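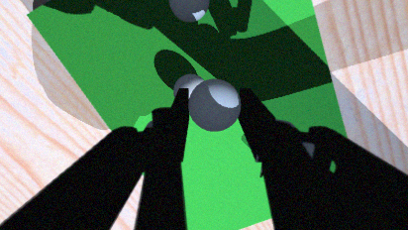

1/13
Setup notes for the sim copy of the Lovari cell. Ball picking, two-finger gripper, green mat on a wood table. The real cell runs in the next room. This thread covers only the simulated one and what I changed in it up to 6 August 2026.

2/13
Start with the mat pose. The mat sits at an angle to the arm base, same as on the real table. Malte Wunderlich measured the real one against the bolt pattern in April and the sim takes his values from a config file. If you move the mat by hand in the editor, the config wins at next load and your change is gone.

3/13
Balls are plain matte gray spheres. Same radius for all of them, rigid, no texture. I had a rubber material on them for a while and took it off. Friction is set on the contact pair now – ball to mat and ball to finger are separate entries, and you want to edit both.

4/13
Fingers. The left tip looks blocky, the right one pointed, and the collision mesh follows them closely. The visual mesh has more steps along the edges than the collision mesh does. Doesn't matter for grasping. It does matter if you are checking clearance by eye, so turn on the collision overlay before you complain about a gap.

5/13
The gripper and arm render solid black. Known. The material lost its reflectance when Kai Lindemann converted the arm from the old Ventura export. Geometry and joint limits came through fine. I have left it black for now, and the detector ignores the arm through a mask anyway.

6/13
Lighting is where most of my time went. One hard directional light, shadows fully crisp. The highlight on the near ball sits on its upper right, and that is the quickest check that the light loaded with the correct heading. Wrong side means you have the old light file.

7/13
Shadows on the mat were the main source of bad detections. A ball's shadow is a dark ellipse on green, and the Irora detector kept boxing those as balls. The big branching shadow across the upper mat caused fewer problems than expected. Irregular outline, nothing round for long enough to score.

8/13
Fix for the ellipses: I stopped trying to tune the threshold and generated 900 extra renders with the light heading varied. False boxes on shadows dropped enough that I could put the threshold back to where Gudrun Tiedemann had it. Labels come straight from the simulator, no hand work.

9/13
Overlap is the harder case. When one ball sits behind another, only the top of the rear ball shows. The planner takes the near ball first and looks again after each pick. Do not let it queue two grasps from one view. Slivers of gray next to a finger get dropped by a minimum area filter, set in pixels, in the detector config.

10/13
Approach: open the fingers fully, come in with one either side of the ball, stop, check centering, close. Closing takes 8 steps in the current controller. Mathis Picard wanted fewer. With fewer, the ball gets knocked by whichever finger arrives first and rolls into its neighbor.

11/13
The table. Look at the wood on the right of the mat – the surface breaks into big triangular facets with different brightness. Normals problem in the table mesh. The left side has a soft shaded patch that I haven't traced yet. Neither touches the physics, the collision plane under the table is flat. I'll recompute the normals when I next open the asset.

12/13
Routine checks, in the order I run them:
Load the config and confirm the mat pose matches the file.
Confirm the highlight side on the balls.
Jog the gripper open and closed with no ball between the tips.
Drop the balls, wait for them to settle, then start.
Run 6 picks and read the contact log before leaving it alone overnight.

If the contact log shows penetration between finger and ball, lower the time step first. Stiffness second. Changing both at once tells you nothing.

13/13
Open items: table normals, arm material, the patch on the left. Also the reset script, which sometimes respawns a ball touching a finger and throws it off the mat on the first step. Workaround is to raise the arm before reset. Config and light file are in the Kustska repo under cells/lovari. Use the main branch, the one called newlight is older despite the name. Gudrun has write access if you need something merged while I'm out.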